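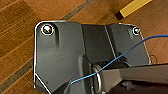
Candolstead Workshop Team | Fitting guides

4. Fixing the mounting bracket

Lay the dark grey bracket on a clean wooden floor or bench before you start.

1. Check both upper corners. The screw on the left has the larger head, the one on the right the smaller. Do not swap them.

2. Brush any dust out of the narrow groove beside the larger screw.

3. Turn each screw by hand until it stops, then tighten a quarter turn with the Lidus driver.

4. Wipe the outer rim with a dry cloth.

Note: replacement screws are listed under part 613.

Caution: keep the thin blue wire clear of the screws when tightening. Do not pull on it.

Go on to section 5, Fitting the cover.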